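招聘编号：AR-B，地面部。本文件替代二月张贴的旧版，旧版中的薪级说明和考核办法作废。

# 小规格地砖排版与铺贴技术员

用人单位：Nudo 地面部
工作地点：Ivdale 车间，另有外出测量
岗位数量：2 个
合同类型：全日制，无固定期限
直接上级：Florian Moulin（排版组组长）

## 岗位背景

Nudo 地面部承接小规格地砖的排版、切割、预拼和现场铺贴，砖料以自有的两个系列为主。Arnaud 系列为通体瓷质砖，不上釉，供应方形和六角形；Clitia 系列为有釉砖，背面贴网成联，多用于干燥的室内房间。两个系列的收缩率和边缘公差不同，混铺时必须单独校核缝宽，不能沿用单一系列的模数表。

目前排版图由排版组出，现场由铺贴组执行，两组之间以纸面交接。交接中反复出现的问题有三类：基准线的起点标注不清；门洞处余砖过窄；多色图案在跨越伸缩缝时颜色次序错位。新设岗位的任务是把排版和现场放线连在一起，由同一人对一个房间从测量到验收负责。

## 视觉排布要求

多色方格地面的难点在颜色次序。单色地面错一行，外观影响有限；多色地面错一行，错位会沿对角方向一直延续到墙根，远处砖格在视觉上变密，错位反而更明显。因此排版图除平面图外，还须附站立视高下的透视校核，家具轮廓按甲方提供的尺寸放入。透视校核只用于判断砖格走向与房间轴线、家具轴线之间的关系，不作为色彩依据，色彩一律以实物样板为准。
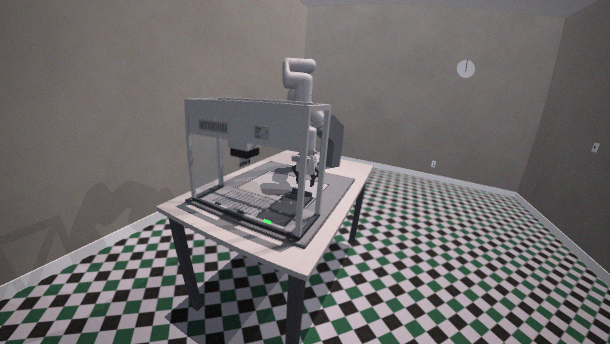
*方格地面与斜放的浅色桌面，渲染图。地面为白色小方格与黑、绿方格相间。*

家具与砖格不平行时，排版图应以墙面为准，不以家具为准。甲方坚持以家具为准的，须在图上签字，并注明家具移位后不再调整。斜铺房间另计边砖损耗，损耗率按房间周长与面积之比查表，不得凭经验估算。

## 工作内容

**测量与基层检查**

- 测量房间净尺寸和两条对角线，记录墙面偏斜。墙面偏斜超过一格砖宽时，停止排版，先与组长商定收边方式。
- 用靠尺检查基层平整度，凸点用粉笔圈出并标高差，凹点单独标号。平整度记录与排版图一同归档。
- 检查基层含水率。水泥砂浆基层和石膏基自流平基层使用不同的限值，表格左上角必须写明基层类型，漏写的表格作废。
- 记录伸缩缝、管井盖、地漏和门槛的位置，尺寸标到缝中心。

**排版**

- 确定基准线和起铺点。基准线优先通过主入口中线，其次通过最长的可见墙面。
- 计算边砖宽度。边砖不足半块时，将基准线移动半格后重新计算，两种方案都保留在图上。
- 多色图案须给出颜色次序表。次序表以行为单位，从起铺点向左、向右分别编写，不采用连续编号。
- 列出砖料清单，同一房间只用同一批号。批号不足时上报，不得自行混批。

**切割与预拼**

- 操作湿式台锯和手动推刀。Arnaud 系列用连续齿锯片，Clitia 系列的釉面朝上进刀。
- 在车间预拼台上完成门洞、转角和异形部位的干拼，逐块在背面写位置号。铅笔即可，记号笔会透过浅色坯体，禁用。
- 预拼后拍照存档，照片须含比例尺。

**铺贴与填缝**

- 现场弹线，复核基准线与图纸一致后方可拌料。
- 成联砖铺贴时，联与联之间的缝宽须与联内缝宽一致。贴上后立即用拍板压平，并检查背胶覆盖情况，抽检时揭起整联，不揭单块。
- 填缝料颜色按样板选用。深色砖与浅色砖相邻时不使用纯白或纯黑填缝料，以免一侧缝宽在视觉上放大。
- 清洗残留时不用含酸清洗剂处理 Clitia 系列釉面。

**记录**

- 每个房间一份档案，包括测量表、排版图、次序表、批号单、含水率记录和验收单。档案在验收当日交回 Ivdale。

## 应聘条件

必备：

1. 取得瓷砖铺贴、建筑装饰或石材加工方向的职业证书，或有同等的工作年限证明。
2. 能独立读图并手绘节点草图。绘图软件不限品牌，能输出带图层的通用格式即可。
3. 能区分相近的深色。岗位涉及深绿与近黑两类砖的分拣，体检中包含色觉检查，不合格者不录用于本岗，但可转投切割岗。
4. 能跪姿作业和搬运整箱砖料。护膝由公司提供，自带护膝须经安全员确认。
5. 持有效驾驶证，能驾驶带货斗的厢式车。

优先：

- 做过六角砖或多色几何图案地面，能提供排版图原稿。只有完工照片而没有图纸的，按一般经验计算。
- 熟悉旧地面修补，会从旧砖取色和复制模数。
- 会使用激光放线仪并能自行校准。校准记录可作为应聘附件。
- 能阅读法文技术单页。Arnaud 系列的部分施工说明只有法文版，车间内有译稿，但译稿更新较慢，以原文为准。

不要求销售经验。不接受以团队名义应聘。

## 排版图的交付格式

应聘者常问到图纸格式，统一说明如下。每个房间出三张图：基层图、排版图、收边图。三张图使用同一原点，原点取房间左下内角，北向标在右上。砖格线与墙线分层，颜色填充另设一层，打印时可关闭。斜铺房间的砖格线按实际角度绘制，不得把图面旋转后按正铺出图，否则现场弹线时角度会取反。

带边框的地面还要单独给出边框的转角做法。边框为单色而中间为多色图案时，图案在四边应尽量以相同的颜色收口；做不到时，不一致的一边放在进门的反方向，并在收边图上用斜线标出。边框宽度不计入砖格模数，其误差由边框自身吸收，不向图案内部分摊。
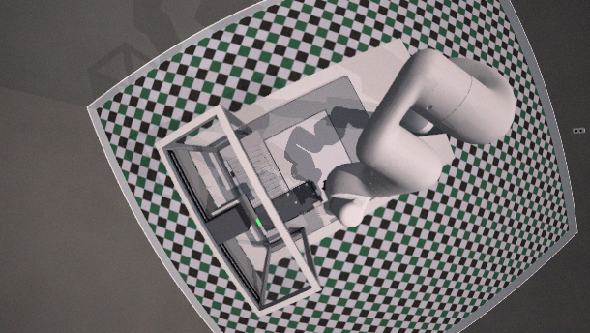

收边图需经组长签字后才能下料。下料单与收边图编号一致，编号改动时两份文件同时换版，旧版加盖作废章后留存，不销毁。现场如需临时改动，先在纸图上用红笔改，拍照发回 Ivdale，收到书面答复后再切砖。电话答复不算书面答复。

比例统一为一套图一个比例，节点详图除外。节点详图至少包括门槛、伸缩缝和管井盖三处，无相应部位的房间在图签内写“无”，不留空白。

## 工时与待遇

- 每周工时 41 小时，超出标准工时的部分按调休处理，调休在当季内用完。
- 试用期 5 个月。试用期内薪级与转正后相同，不设折扣。
- 外出测量按实际里程补贴，午餐按地点分两档。
- 工作服、安全鞋、护膝、护目镜和防尘口罩由公司发放，损坏后以旧换新。
- 个人手工具可自备，凭清单登记后纳入车间保险。未登记的工具遗失，公司不赔付。
- 车间湿切区与干拼区分开，冬季湿切区供暖，室温以墙上温度计读数为准。

薪级按证书等级和可核实的年限确定，面谈时给出书面核算表。不接受以预期薪资代替年限证明。

## 试用期安排

前段在车间，内容为锯切、预拼和档案填写；之后随排版组外出测量；最后独立承担一个房间，面积大约 60 平方米，含一处伸缩缝和不少于一个门洞。该房间的档案由 Anatole Delaunay 审核，他负责地面部的验收与返工核定，审核意见为书面形式，应聘者可书面答复一次。

独立房间出现下列情况之一的，试用期不通过：颜色次序错误且在填缝之后才发现；混用批号且未上报；含水率超限仍开始铺贴。边砖切割误差、局部高差等可在现场纠正的问题记录在案，不单独构成不通过的理由。

## 应聘材料

请按以下次序装订或合并为一个文件：

1. 简历，列明每段工作的起止年月和工种。
2. 证书复印件。
3. 一套完整的排版图，任选一个已完工的房间，须删去业主姓名和门牌。
4. 一页以内的文字说明，写明该房间基准线的选取依据，以及如果重做会改动哪一处。说明中不必介绍公司或个人经历。
5. 可联系的前任雇主或师傅，未经应聘者同意不会联系。

缺第 3 项的材料不进入下一轮。图纸可以是手绘稿，但尺寸标注须清晰，扫描件不得裁去图签。

## 选拔程序

材料审查之后安排一次车间实操。实操内容为：根据给定的测量表为一间墙面不平行的小房间确定基准线，编写颜色次序表，并干拼门洞一侧。材料和工具现场提供，计算器可用，手机须存放在门口柜内。实操不考核速度，但须在当天上午完成，未完成部分按未做处理。

实操后与 Florian Moulin 面谈，主要讨论应聘者提交的排版图。面谈结果以书面形式通知，未录用者可索回图纸原件，复印件由地面部销毁。

交通费凭票报销，限公共交通。需要住宿的，请在投递材料时注明。

## 投递

材料寄至 Nudo 地面部，信封或邮件标题注明“AR-B 排版铺贴”。截止日期为 2018年8月25日，以收到为准，不以寄出为准。关于砖料系列和图纸格式的技术问题可书面提给排版组；关于薪级和合同的问题请提给人事，排版组不作答复。

已应聘二月岗位的人员需重新提交第 3、4 项，其余材料沿用，在首页写明原投递编号即可。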